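Two Arms, One Table: Notes from the Candus Robotics Club

Posted 2024-02-09 by the club secretary
14 shares | 5 comments

Members have asked that the club's activities be recorded somewhere more permanent than the group chat, and I have agreed to do so on this page. The present entry concerns the sorting project, which has occupied most of our meetings since the start of term.

The project was proposed by students in the second-year stream and approved under the Agyeman grant, which provides for parts, insurance and the use of the room. Its purpose is modest. Two arms, mounted on opposite sides of a table, are to clear a mixed set of household objects and place each one where it belongs. Our program is called Trokel, after the folder in which the first version was saved.

Students are asked to work in pairs. One member operates the arms while the other keeps the log, and the two exchange places after each block of 48 runs. The log records the starting layout, the object attempted and the outcome. It was agreed early in the term that failed runs would be kept, and the practice has been of considerable value to those writing the software.

Objects are chosen to be awkward in different ways. A box is forgiving. Cables are considerably less so, and members hold firm views on whether they should be tied or left loose before a run. Clear plastic presents a separate difficulty, as our vision software frequently loses its outline against a pale background.

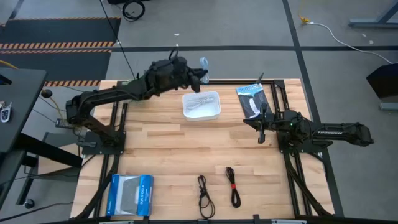

Progress to date

The club set itself a target of 1000 logged runs before the regional showcase. Some 200 have been entered so far. This is behind schedule, owing in part to a week in which the room was unavailable and in part to a fault in the log sheet that obliged us to enter one session twice.

Boxes are now handled to a standard the members consider acceptable. Bottles have improved following a change to the grip settings. Cables remain unresolved. The program will often take hold of a single loop and leave the remainder trailing, and the students responsible are rewriting that portion of the code. I would ask other members to refrain from altering it in the meantime.

Arrangements for February

The club will meet at the usual hour for the remainder of February. New members are welcome and need no experience in programming, although they must complete the safety session before operating either arm. Long hair is to be tied back, and bags are to be left by the door.

The team travelling to the Getel showcase will be limited to 5 students. Those wishing to be considered should write to the club address with a short note on the work they have done this term. I expect to post the cable results in my next entry, whether or not they are favourable.

This site uses cookies to remember your preferences. By continuing to browse, you agree to their use.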